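Teach It Like You'd Teach a Cousin

I have spent most of this year teaching machines to do chores, and I want to argue for doing it the slow, bodily way. By that I mean picking up the tool and doing the job yourself while it records you. A lot of smart people think this is a stopgap. I think it's the best part of the whole field, and I'd be sorry to see it rushed past.

When I started at Durura in January, we taught by remote control. You sat in a chair with two sticks and a monitor and drove the arms from across the room. It works, and for some jobs I'd still choose it. You learn what the arm can't reach, and you learn it fast. But after an hour of driving I moved like the arm moved. I'd stop above a sleeve, think, go down, close, think again. Every demonstration had my hesitation baked into it, and the robot learned to hesitate beautifully!

Then we switched to hand-held grippers, and I got my own arms back. You hold one in each hand, squeeze, and the jaws close. The first time I used a pair on cloth I laughed out loud, it was so much closer to just doing laundry. You still can't feel the fabric the way fingertips do -- I miss that every single time -- but your shoulders and elbows know what they're up to. You lean in. You give the cloth a little shake without deciding to. All those small habits go into the recording, and they're the ones I could never have written down if you'd asked me. 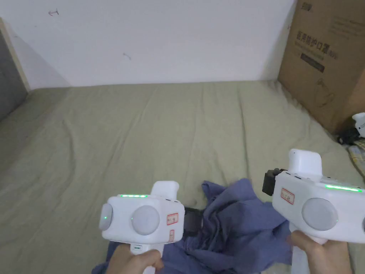
Fares Tannous wrote to me that I'm being romantic about it. His view is that a person with grippers in hand will cheat without meaning to, bending a wrist in ways the arm can't follow, and that with remote control at least every motion you record is one the robot has already made. He would take 4 clumsy demonstrations he can replay over a graceful one he can't.

He's right about the wrist. I've thrown away whole afternoons for exactly that. But a wrist can be trained. After seven sessions or so I'd stopped doing the sideways flick that ruined my early folding, and I didn't have to think about it anymore. Getting rid of the stop-and-go from the chair was much harder for me, and I never fully managed it.

What I love most is how many people can do this. Lanying Song folds shirts in a way I'd never seen, with two pinches and a sort of flip, and she had it recorded on Nalline, our shared library, before I'd finished asking her how it went. She didn't write a line of code. If we want household robots that are any good in actual households, we need her flip in there, and my mother's way with a fitted sheet, and whatever it is that hotel housekeepers do with pillowcases.

People ask me whether it gets boring. Sure, sometimes. Our folding set is almost 1,000 demonstrations, and there were days when I never wanted to see a towel again. But you start noticing things. I fold better at home now, and I pay attention to how my neighbors carry their groceries, which hand goes for the door.

So keep the chairs and the sticks for the jobs that need them, and check every wrist angle as strictly as Fares would like. I'm going back to fitted sheets next, with the grippers, and I still haven't worked out what to do about the third corner.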